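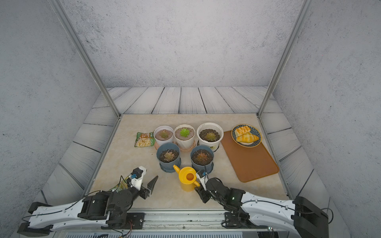 *Cell two, plant table task: succulents, watering can, pastry tray.*

# tendulley-cell-budget

Hi! I keep this folder so that whoever plans the next two-arm cell at Fluvthorpe doesn't have to dig through my inbox for it. It has the purchase sheet, the quotes, the spares list and my notes on what I'd order differently. I'm Ilse Ruppert. I did the buying for both Tendulley cells, and Arne Hagedorn did most of the building (and most of the sending things back).

Last updated Fri 13 July. Prices are in euros, before tax, and they're what we paid unless the row says `quote`.

## What's in the folder

| File | What it holds |
|---|---|
| `purchases.csv` | every line we ordered for cells one and two |
| `quotes/` | PDFs from Heitmann and Plindum, including the ones we turned down |
| `spares.md` | what to keep on the shelf |
| `props.csv` | tabletop items, with replacements |
| `plan_cell3.ods` | draft budget, still moving |

`purchases.csv` has 335 rows. A row is an order line, so a bag of screws counts the same as an arm. If you want totals by category, use the `group` column and please ignore `group_old`, which I keep meaning to delete.

## Where the money went

The arms were the big number, no surprise there, and I won't repeat it here because the Heitmann quote is confidential outside the team. What I got wrong was everything around them. My first budget had one line called "frame and misc" and I'm a little embarrassed by it now!

The parts that deserve their own line next time:

- **Frame and rail.** Aluminum posts, the linear rail between the arm bases, mounting plates, cable clips. Plindum cut the profiles to length for us and the cutting fee came to 319, which I had down as zero.
- **Walls and surfaces.** We went with speckled gray walls, a gray wood-grain border and a cream marbled tabletop. All cheap on paper. Order spare panels at the same time, though — our second batch was a slightly different gray and we had to redo one side of cell one.
- **Cables.** Look at how much of it runs along each arm and then budget for more. We reordered twice.
- **Grippers and wrist sensors.** Buy these as a set with the brackets. I bought brackets separately for cell one and they didn't fit, and that cost us most of January.
- **Shipping.** Its own line, always. Two crates came on different trucks and we paid for both.

## Props are a real budget line

I used to pay for tabletop stuff out of my own pocket and claim it back, and accounting got very tired of me. So now there's `props.csv`. Cell two's plant table is a good one to plan from: five potted succulents, a yellow watering can, a couple of snack bags, and a tray with a plate of pastries. None of it costs much, but it all wears out or gets dropped at its own speed.

A few things I'd pass on:

1. Buy pots in more than one size and color. The white ones and the blue-gray ones came from different shops, and the mix has been more useful to the people writing tasks than a matching set would be.
2. Get saucers when you get the pots. Try finding the same blue-gray a month later (I did, it was a whole afternoon).
3. Anything with a thin handle or a long spout, get a backup.
4. Keep the receipts together by table, with the cell number written on them.

## Cell three, draft

The draft leaves out the arms and sits at 934 for props and surfaces, with the frame on a separate tab. Arne thinks the props half is generous. I think Arne hasn't bought a ceramic plate lately.

Still open:

- Same rail as cell two, or the longer one Plindum offered? The longer one needs a new base, and I don't have a price for that yet.
- Do we pay Heitmann for on-site setup again? It saved us days on cell one. On cell two Arne did it himself and it went fine.
- Spare gripper fingers: order with the arms or wait. I'm leaning toward ordering with the arms, mostly for the shipping.
- Where the thing is going to stand. Please measure the door first.

## Using the sheet

Copy `plan_cell3.ods`, rename it, and change the yellow cells only. The totals on the first tab pull from the others, so don't sort those tabs or the sums go strange. If you add a supplier, put them in the `suppliers` tab too, with a lead time in working days.

Corrections are very welcome — open an issue or just come by my desk. For anything about how the frame goes together, ask Arne.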